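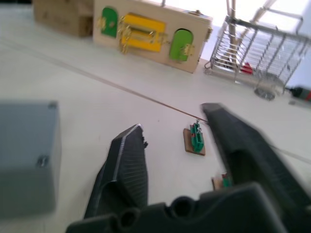 24 Jan 2023, bench 2, Valton

Today I continued with the latches. The question from Consolacion is still the same: can the arm do one small chore in a house without a person near it? Opening a cupboard, hanging a key, closing a bolt. My answer for now is no, but less strongly than in December.

The sliding bolt on the yellow part of the board is the easiest for us. The bolt has one direction, and if the fingers come a little too high, it still moves. The small door latches are harder. The fingers are wide compared with the brass pieces, and the policy often pushes the board and leaves the latch closed.

The hook on the green piece I did not want to try at all, but Uriel insisted. A child does it by feeling. Our gripper has no feeling in the tips, only the motor current, and this signal comes late.

We have now some 800 demonstrations from Uriel and me. I think 200 of them should be thrown away, the ones where we corrected two times before closing the fingers. The model learns our hesitation very well.

To do:
Lower the closing speed and repeat the bolt.
Ask Uriel if the Skomum tips can be mounted here — they are thinner.
Fix the small wooden base to the table for one test, to see if the grasp is the problem or the sliding.
Write to Consolacion before she promises a kitchen demo.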